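Duris Planner FAQ

Why does the planner reject a recording that plays back fine?
Playback only checks joint limits. The planner also checks both grippers against each other, and it stops if the two paths come closer than the margin in your config file.

Can I plan around clear packaging?
Yes, but turn on the soft object setting first. Depth readings on clear plastic have holes in them -- the planner fills these from the color image. A bag like the seaweed one gets a padded outline, and a stiff box keeps its own edges.
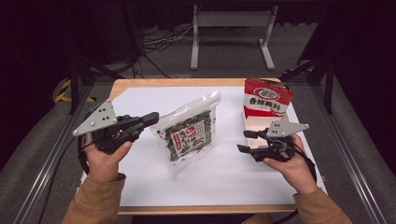

How many recordings do I need?
We tuned the default model on 505. For one new item, 237 was enough in our January tests.

Where do I report a bug?
Write to Chantelle Buthelezi and attach the planner log.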